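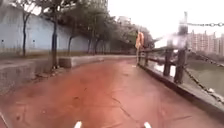

Riverside path at a left-hand bend, wet surface.

Progress report to Adow, March 31, 2025
Prepared by Brynhildur Bach

Collection for the Trurnine path-following model is on plan. We now hold 2078 driven segments, 73 of them on wet paving. The grant calls for 75 wet segments, so two are still owed. Svyatoslav Kravets drives, and Grethe Hafstein checks the steering logs before anything goes into the training set.

Labeling fell behind in February when the Skollow software was being replaced. It has since caught up.
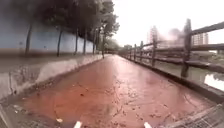
Straight section between the curb and the railing.

Straight sections are easy to drive but hard to label. Glare on wet paving confuses the surface classes, and annotators disagreed on where the path ends and the concrete edge begins. Elínborg Brynjólfsdóttir has rewritten that part of the guide.

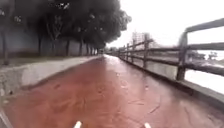 Segments labeled under the old guide will be redone next. We ask that the unspent travel money be moved to annotation hours. A revised budget is attached.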